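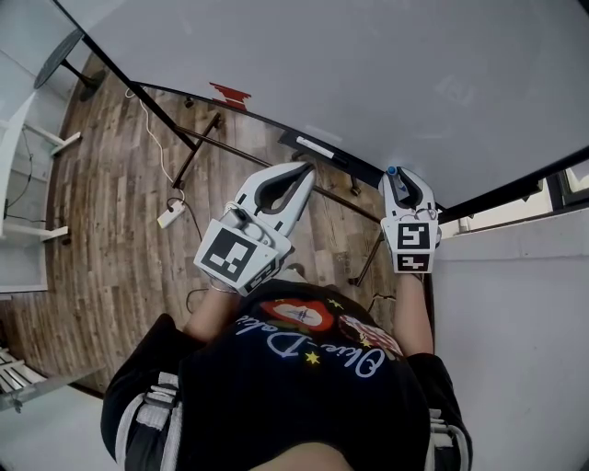 ホワイトボードの清掃と盤面の回復手順

対象は、会議室や作業室に設置された壁掛け型および脚付き型のホワイトボードである。日常の消去、週次の水拭き、消え残りの除去、盤面の点検の順に記す。黒板、ガラスボード、貼り付け式のシートは対象外とする。

1. 盤面の種類の確認

ホワイトボードの盤面は、ホーローと塗装鋼板に大別される。ホーローは表面がガラス質で硬く、溶剤に強い。塗装鋼板は軽量で安価だが、研磨と強い溶剤に弱い。種類は裏面の銘板か納品書で確認する。確認できない場合は塗装鋼板として扱う。
幅の大きい盤では、中央と端で摩耗の程度が異なる。書き込みが集中するのは立った姿勢で手が届く高さの帯であり、点検も清掃もこの帯を基準にする。

2. 用意するもの

・マイクロファイバークロス 2枚(水拭き用、乾拭き用)
・イレーザー(交換用の拭き面を含む)
・中性洗剤
・霧吹き(容量200ml程度で足りる)
・ホワイトボード専用クリーナー
・無水エタノール(ホーロー盤のみ)
・養生用の古布

メラミンスポンジ、クレンザー、シンナーは使用しない。メラミンスポンジは一見よく落ちるが、盤面に微細な傷を残し、その傷にインクが入り込む。

3. 日常の消去

書いた当日に消す。インクは時間の経過とともに剥離剤の効果が落ち、盤面に固着する。
イレーザーは上から下へ一方向に動かす。円を描くと粉が広がり、薄い灰色の膜になる。1列消すごとに拭き面の半分だけ横にずらし、重ねながら端まで進める。
拭き面が黒くなったら1枚めくるか、交換する。汚れた面で消し続けても色が移るだけである。

4. 週次の水拭き

(1) マーカーとマグネットを外し、トレーの粉を古布で拭き取る。
(2) 床が板張りの場合は、盤の下に古布を敷く。インク粉を含んだ水が板の継ぎ目に入ると落としにくい。
(3) 盤面を乾いたクロスで一度拭き、粉を落とす。
(4) 水200mlに中性洗剤を2滴加え、クロスに吹き付ける。盤面に直接吹き付けると、液が下枠の隙間に溜まり、錆の原因になる。
(5) 上段、中段、下段の順に拭く。
(6) 水だけで絞ったクロスで洗剤分を拭き取る。洗剤が残ると、次に書いた線がはじかれて途切れる。
(7) 乾拭きし、9分間そのまま乾燥させる。乾燥前に書かないこと。

5. 消え残りの除去

症状により方法を分ける。

薄い線が残る場合
残った線の上を新しいマーカーでなぞり、乾く前に消す。新しいインクに含まれる溶剤と剥離剤が古いインクを浮かせる。3回繰り返しても変化がなければ次へ進む。

広い範囲が灰色にくすむ場合
専用クリーナーをクロスに取り、30cm四方ずつ処理する。一度に広げると拭き取る前に乾き、むらになる。

油性マーカーで書いた場合
ホーロー盤では無水エタノールをクロスに少量含ませ、線の外側から内側へ拭く。換気を行い、火気を遠ざける。塗装鋼板では専用クリーナーのみを用い、必ず隅で試してから行う。

テープの糊が残る場合
中性洗剤液を含ませたクロスを7分間当て、柔らかくなった糊を樹脂製のヘラで寄せる。金属のヘラは使わない。

6. 盤面の点検

清掃後、照明に対して斜めから盤面を見る。細い筋が一様に並んでいれば研磨傷である。傷のある部分に短い線を引き、1分後に消して跡が残るかどうかを確かめる。跡が残る範囲が書き込み帯の半分を超えたら、盤面の交換を検討する。部分的な再コートは段差が生じるため勧めない。

7. マーカーの保管

横置きとする。ペン先を上にして立てるとインクが下がってかすれ、下にすると先端に顔料が溜まる。かすれたものは、キャップを閉めたままペン先を下に向けてしばらく置き、回復しなければ廃棄する。

8. 記録

清掃日、使用した洗剤、消え残りの位置を点検票に記入する。位置は盤の左端と下端からの距離(cm)で書く。同じ位置に繰り返し跡が出る場合は、汚れではなく傷を疑う。

手順作成:Hanneke Brouwer
確認:Babar Soomro
最終更新:4月9日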